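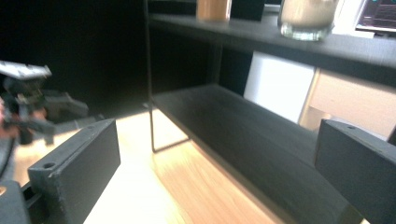 Eklund 264 Fly Reel: a Season and a Half on Stillwater

The Eklund 264 is a large arbor fly reel for lines in the 6 to 8 range. I bought mine at full price from the tackle counter at Geditdale and have fished it on two reservoirs and one tidal river. It replaced an older click-pawl reel with a worn spindle. Everything below refers to the standard version with the sealed drag. The cheaper model uses the same frame with a different drag, and I have not tried it.

Construction

The frame and spool are machined aluminium, anodised in dark grey. There is no side play in the spool when it is locked down, and the gap between spool rim and frame is even all the way round. A fine running line will not find its way through. The reel foot is held by two screws, and the foot itself was slightly too thick for the hood on one of my rods. Ten minutes with a fine file cured that, at the cost of the finish on the foot.

The handle is a plain tapered knob. It turns freely and is large enough to hold in gloves. The counterweight opposite is well judged and the spool does not wobble when a fish runs.

Drag

The drag is a stacked disc system in a sealed housing. The knob covers the whole range in a little under two turns, with soft clicks between settings. Most of the useful range for trout is in the first half turn, and the clicks there are too widely spaced. I would like one more position between the third and the fourth. From the fourth upwards the steps are sensible.

Start-up is smooth. I checked it by tying the leader to a spring balance and pulling at a steady rate, and the needle did not jump at any setting I would fish. Ritu Bhardwaj ran the same test on her own 264 and found a slight stick at the highest settings after the reel had been left tightened over winter. Mine is stored slack and has not shown this.

Salt water has had no effect on the drag so far. I rinse the reel in fresh water and take the spool off to dry.

Capacity

The maker's figure for backing is optimistic. With a full weight-forward 7 floating line, I had to strip off a good length of backing before the line cleared the frame posts. Load it with the fly line first, add backing until the spool is full, then reverse the lot. With an intermediate line, which is thinner, the stated amount went on without trouble.

Retrieve is quick for the size. On the reservoirs, where fish often run towards the boat, this mattered more to me than the drag did.

Spare spools and servicing

Spools change by unscrewing a captive cap, so there is no loose part to drop over the side. Spare spools are expensive, at a little over half the price of the reel. Converting from left to right hand wind means turning over the one-way bearing, and the leaflet supplied has the drawing for this the wrong way up. Hema Unnithan at Geditdale showed me the correct order.

Compared with the Prakeck

Omprakash Sachdeva lent me his Prakeck for several trips in June. It is lighter, and its drag has finer steps at the low end. The spool rim is thinner, though, and his has a dent that rubs once per turn. For river trout on a light rod I would take the Prakeck. For boat fishing, or anywhere the reel will be put down on stone, the Eklund is the stronger tool.

Faults

Drag steps too coarse at the light end.
Thick reel foot.
Overstated backing capacity.
Neoprene pouch with a zip that corroded after a few weeks near salt.

Rating: four out of five. I have since bought a second spool for a sinking line.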